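Wavcombe issues handling guide for hand-held gripper work

Wavcombe has published a good-practice guide for collecting manipulation data with hand-held grippers in private homes. The guide takes effect in December and applies to all teams working under the company's Podis program, including contractors.

The document replaces a set of internal notes that had grown to 118 pages. The new version has 5 sections: site preparation, object selection, operator conduct, labeling and record keeping. It was edited by Kaede Onishi, who leads field methods at Wavcombe, with review from the test laboratory at Hirose.

Most of the text deals with object selection. Each tabletop session must include items of more than one material, and at least one of them must be transparent or translucent. Drinking vessels may be placed upright or on their sides, but the starting pose has to be entered in the session record before the first grasp. Household furniture and table coverings are left as they are. Patterned cloths are permitted and are logged as a background condition.
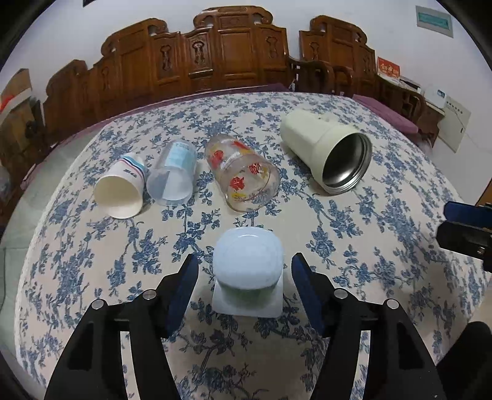
Open vessels on their sides and a small white container on a floral tablecloth, with a gripper at the near side of the table.

Operators are required to bring both fingers to either side of an object before closing, and to hold that position long enough for the approach to be separated from the grasp during labeling. Where two grippers are in use over one table, only one may close at a time unless the task sheet calls for a two-handed action. Finger pads and pivot pins are to be inspected at the start of each session – a worn pad must be replaced on both fingers of the tool, even if the other shows no damage.

Glass is treated separately. Glass items may not be lifted above a hard floor, and any item with a chip or crack is withdrawn. The guide sets no limit on the weight of metal-lined vessels but asks that they be emptied.

In a trial of the draft rules, reviewers at Hirose checked 205 sessions. The most common fault was a missing starting pose, followed by incomplete entries for the table covering. Jarrah Hoani, who ran the review, said the pose field would now be mandatory in the recording software.

"If the pose is not written down first, it gets reconstructed later from memory, and the entries drift," Hoani said.

Sessions recorded under the old notes remain valid and will not be relabeled. Zerkska, which supplies the recording software, is due to release the updated form before the guide comes into force. Teams must submit their first 100 sessions under the new rules for audit.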